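Play kitchen doors, sagging and food storage??
Forum: Secondhand and Hand-me-down Toys

flillik_mom
Aug 5, 2018
ok quick one, kid is napping. Got the white/gray play kitchen put together last night, took forever. Bought used, no manual, 20 bucks plus a drive. Question is the cupboard doors. They swing fine but I cant tell if the hinge screws are supposed to be that tight. Also what does everyone keep in the bottom cupboard? Ours has the corn in there so far, blue cup, one brown thing
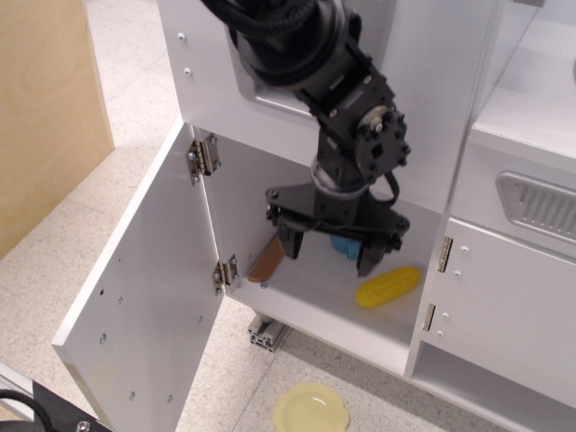
and the rest is in a shoebox waiting. I'd like it to all live inside the kitchen so I can shut the door on it at night. Is that dumb? Husband says use a bin.

reesandrepeat
Not dumb. We did cupboards only for two years. Bin = everything dumped on the floor, every time, then you step on a corn.

Re screws, snug and stop. If it's anything like ours the holes strip fast. Mine stripped the first week, toothpick and wood glue fixed it.

AnnunziataT
Disagree on the toothpick. Get a fatter screw. Toothpicks held till March at our house and then the door came off in my daughter's hand, lots of crying, mostly me

reesandrepeat
you probably used too little glue lol

flillik_mom
ok so snug. Does the handle side matter? The big door has the long upright handle, and its closer to the right edge of the door
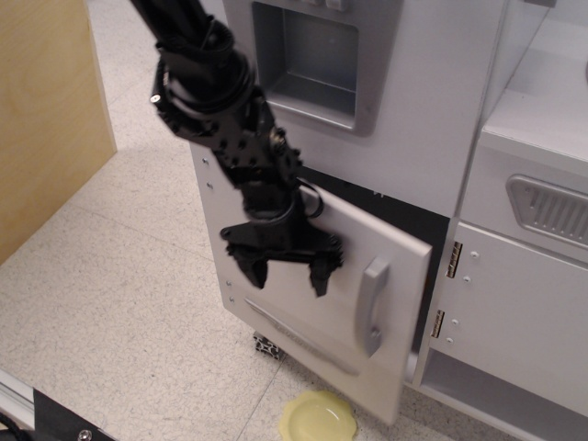
so she pulls it and backs up into the coffee table. Thinking I should turn the whole unit, or move the table. Linoleum in there so it slides pretty easy, maybe too easy.

RuthBickerstaff
Move the table. And get something grippy under the kitchen, shelf liner works, cut it small so it doesnt show. Ours walked across the room.

Things I'd do before letting her loose on a used one:
1. Wipe down inside the cupboards, corners too. People forget corners.
2. Tug every handle. If it wiggles fix it now
3. Look at the badge on the big door, the silver one set on an angle. Glued-on ones get picked at. Run a nail around the edge.
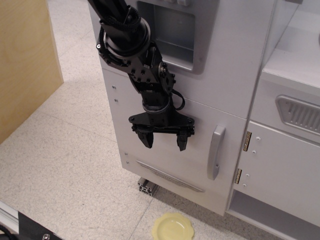 4. Leave the doors OPEN overnight if you washed it, otherwise musty.

stendent400
paid 290 for ours new and the badge fell off anyway. whats the brand on yours?

flillik_mom
cant read it. Seller said Plonance but she also said it was "like new" so

AnnunziataT
Don't think Plonance ever made one with a sink. Could be wrong

stendent400
they did, my sister had it. Sink on top right over the cupboard. Anyway for the food, cup goes at the back and corn in front bc corn rolls and you want to grab it first. Ours is the same kind of setup
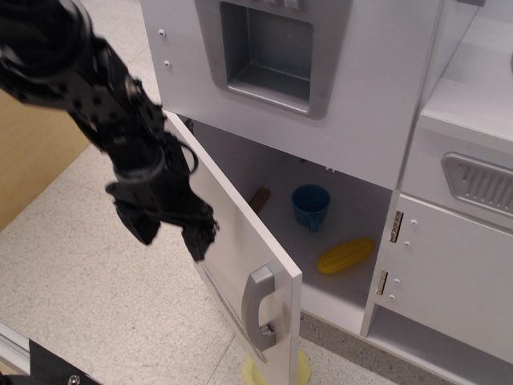 More in this topic: Play Food & Storage

RuthBickerstaff
Corn rolls out no matter where you put it. Stick a strip of felt along the front of the cupboard floor.

reesandrepeat
or let it roll. its corn

flillik_mom
lol ok. Felt, shelf liner, moving the table. Still not sure about the fatter screws, will look at what's in the garage. She's up gotta go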